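Mundura Folding Board, Large

So this is the one everybody emails me about! The Mundura is a hinged folding board for clothes. You lay the shirt face down on it, flip the left panel, flip the right panel, flip the bottom one up, and you've got a neat rectangle the same size as the one before it. I've been selling these since the shop was just a table at the Lakatos spring market, and I still use my first one at home (the hinges have gone a bit squeaky, but they hold).

The large board is the size I'd get if you're only getting one. It takes adult T-shirts, button-downs, thin sweaters and most kids' stuff without any fiddling. The small one is really for baby clothes and dish towels, and I've had a few people buy it, send it back and order the large, so save yourself the postage. Veronika Vincze, who packs most of the orders, keeps hers standing behind the bedroom door, and I've started doing the same — it folds down flat enough that you forget it's there.
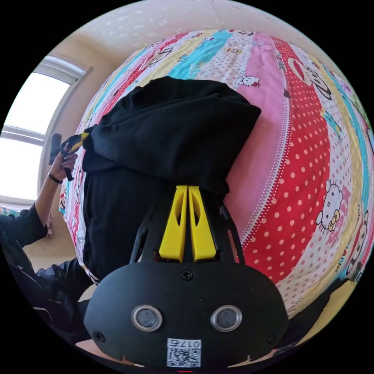
Thick tops are the one thing I get asked about over and over, so let me go into it a bit. Fleece, hoodies, heavy knits, anything with some body to it will fight you if you treat it like a T-shirt. I do mine on the bed, where there's room to spread the sleeves out. A dark top on a bright patterned sheet like that is easy to work with, too, you can see right where the edges are. But look at how the cloth bunches up toward the top while the lower part lies flatter. If your top looks like that on the board, pull it down from the hem and smooth it out with your whole forearm before you flip anything, or you'll fold the lump right into the middle and it'll sit crooked in the drawer forever. With hoods I lay the hood down over the back first and then carry on as normal.

On a soft mattress the board can rock a little when you flip the side panels. I put one hand on the center panel and flip with the other. Or use the floor, if your knees are better than mine!

What you get: the board itself, four spare hinge clips in a little paper bag, and the instruction card Kornél Fülöp drew for us (it got redone in April, so if yours has the sleeves going the wrong way, email me and I'll mail you a new one). The panels wipe clean with a damp cloth. Please don't put it in the dishwasher. Somebody did, and it came back to me shaped like a potato chip.

Details
Color: light gray or sand
Open width: 27 inches
Panels: four
Item number: 238
Price: $20, shipping is free on orders over $50

Sand is low right now and I don't have a date for more. Gray is in stock and goes out the next morning if you order before noon.

If you like this one, have a look at the Grasano drawer dividers as well. A stack from the large board drops straight into the wide slots, and the two of them together are what finally got my sweater drawer to close. Questions go to the shop address, and it's either me or Veronika who answers.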